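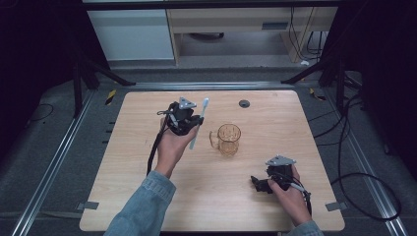

Toothbrush held beside a glass mug on the tabletop

About Vamov

Hi, I'm Nathalie Thibodeau, and I run Vamov. We're a small studio that tests video games for other studios, mostly indie teams who've been staring at their own game for so long that they can't tell anymore whether level two is hard or just broken. I've been on both sides of that, so no judgment!

I started out answering player support tickets for a farming game called Iritz. I loved that game (still do, I have a save file I'm a little embarrassed by), but the same complaints came in week after week, and almost all of them were things a stranger with a controller would have run into in the first hour. A shop menu that closed if you pressed the stick too hard. A bridge you could walk under and never get out from. I kept a spreadsheet, and by the time I left it had 1356 rows. I showed it to a friend who was making a puzzle game in her spare bedroom, she asked if I'd do the same for her, and that was the first job.

These days we're a bigger group, though we still fit at one lunch order. Everyone here plays, everyone writes reports, and everyone has at least one genre they're terrible at. We like that. If your tutorial can get me through a fighting game, it's a good tutorial.

What we do

Most studios come to us for a full playthrough. We play the whole thing start to finish, more than once, and write down every bug with the steps to get there, a clip, and a note on how much it got in the way. On Urnico, a sailing game with a very moody ocean, we sent over 857 reports before launch. The lead programmer wrote back "thank you, I think" and then hired us for the sequel.

We also do first-hour sessions. We bring in up to 300 players from our sign-up list, give them your opening and nothing else, and tell you where they got stuck, where they laughed and where they quit. You get the recordings and a plain write-up you can read over coffee. No scores out of ten - I've never known what to do with those.

And we check controllers, text size, color settings and subtitles on every project, whether you asked or not. It's part of the price.

What we don't do

We don't write store reviews, we don't hand out keys, and we won't tell you your game is great if it isn't ready. We'll be nice about it, though. We also don't talk about your game to anyone until you do. Vilela was on our machines for most of a year and my own brother found out from the trailer.

Working with us

Send a build, a rough date and a few lines about what's worrying you. I read every message myself, usually before 10 in the morning, and you'll hear back with a quote and a start date. Version 3 of our report template is on the downloads page if you'd like to see what you'd be getting (feel free to steal it for your own team).

We're booking now for September and later. If you're a player and want to be on the session list, the sign-up form is at the bottom of the contact page, and yes, beginners are very welcome!

Nathalie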